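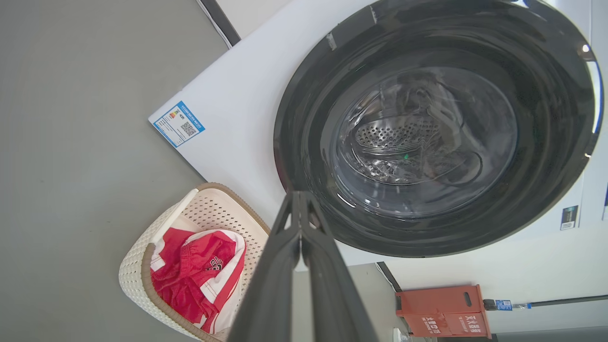 I spent a good part of September rewriting our rules for recording laundry tasks, and since a few people have asked what changed, I'm putting it down here.

The old rules were a page and a half that Lieven De Graaf wrote when we started at Endmont. They were fine for picking up cups. They said to check the cameras, clear the table, start recording, do the task, stop recording. When we moved on to washing machines they stopped being enough. A cup has a top and a bottom. A shirt in a basket has neither, and two operators can do the same job in ways that look like two different jobs.

We found this out when Ánh Hà reviewed the first 500 episodes of "load the washer." She rejected 146 of them. Very few had failed in the usual sense. In most of the rejected ones the clothes ended up in the drum. The trouble was that we had never said when an episode starts, what counts as done, or what the operator should do after a bad grasp.

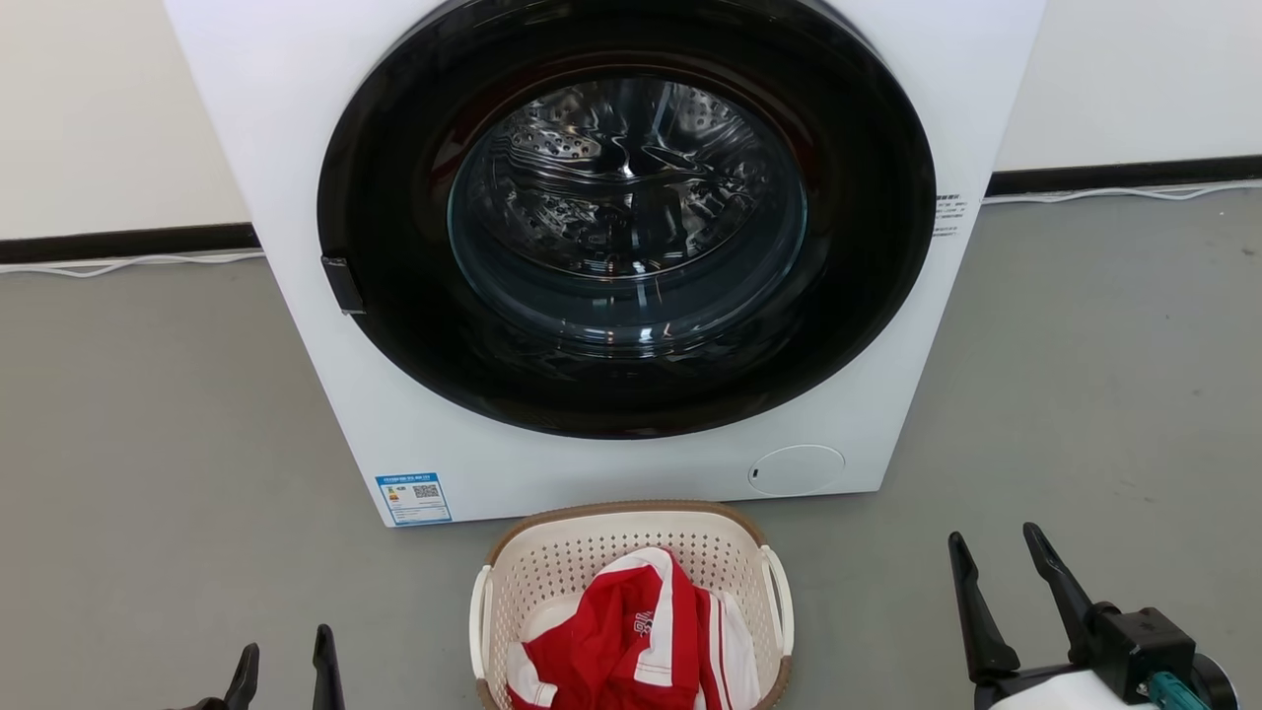

4 min read

Start with the starting state. The new rule is that it gets written down before the recording, in one line, using a fixed set of words. Door open or door closed. Drum empty or not. Basket in front, to the left, or to the right. If the line says the door is closed, then opening it is part of the task. The old data had both kinds mixed together under one name, and I spent two evenings sorting them.

The second rule is about the basket. It goes on the floor where the arms can reach into it without the base having to move, and it has to be clear of the path the door swings through, or else moving the basket becomes a step of its own and goes in the task name. We tried marking the spot on the floor at first. I took that out. When the basket always sat on the mark, we ended up with a lot of episodes that were almost the same episode. Now the operator puts it down by eye inside the allowed area and shifts it a little after every 8 recordings.

Third, clothes. They get dropped into the basket, never folded or laid flat. I went back and forth on this one. Folded clothes are easier to grasp and the success rate looks better, but people don't fold their dirty laundry.

Fourth, the drum check. Before anything goes in, one wrist camera has to get a look through the door glass or into the open drum, and the operator has to say out loud what is in there. It takes a few seconds. A sock left behind from the previous run will make the label wrong for the next one, and then for the one after it. Ánh wanted this rule more than any other and she was right.

Fifth, no staging in the middle of an episode. If a sleeve hangs over the edge of the basket, the operator deals with it using the arms. If a person has to step in and touch anything, the episode is over. Save it, mark it "assisted," and start again. Do not delete it. We used to delete them, and then we had no idea how often it was happening.
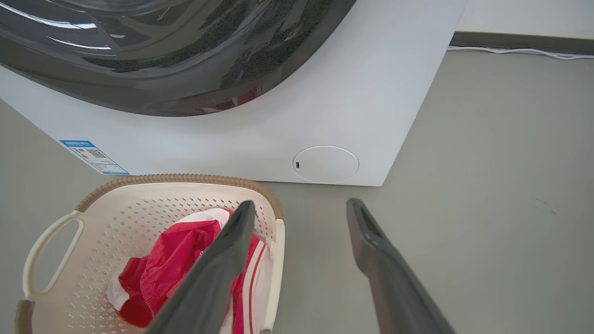 Reaching for the clothes in the basket.

Grasping took the most argument. The old page said "grasp the item firmly," which tells an operator nothing. The new text says: bring the fingers over the fabric, stop, come down, close, lift, and wait until the item has stopped swinging before moving toward the machine. If the grasp misses, go back up and try again in the same episode. Three misses and you stop. Lieven thought three was too generous and wanted two. I kept three — recoveries are useful to have, and with two the operators were getting nervous and slow.

There is also a short part on safety, most of it taken from what we already had. Nobody stands inside the reach of the arms while they are powered. Cables stay against the wall. The emergency stop is tested at the start of every shift and the test goes in the log with initials. The washer never runs a cycle during recording. I don't think any of that will surprise anyone who does this work.

What I haven't solved is the end of an episode. Right now it ends when the last item is in the drum and both grippers are clear of the door opening. Closing the door is a separate task. I am not sure that's the right cut. Somebody loading a washer at home shuts the door as part of the same motion, and it bothers me to chop it there. But when we had them joined, a stuck sleeve in the door seal would spoil an otherwise good loading episode.

Ánh has the new version now and is going through the next batch with it. If the door question gets settled I'll update this post.

Posted 4/10/22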